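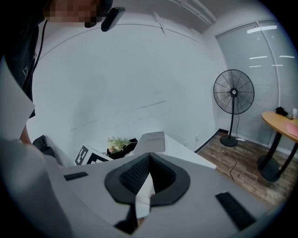
Re: Potted plant on a work table, real or fake?

tansy_18
I reckon the one in the black rectangular planter is plastic. Pale green and white leaves with pinkish blossoms? Very Isaksson gift aisle.

Agnes Eklund
Disagree. I've had variegated begonias with leaves like that.

soltley_mick
You can't tell from a photo – plenty of real ones look fake. I'd still move it if you're handling paper there. One knock and there's compost everywhere.

tansy_18
If it's real. Not convinced.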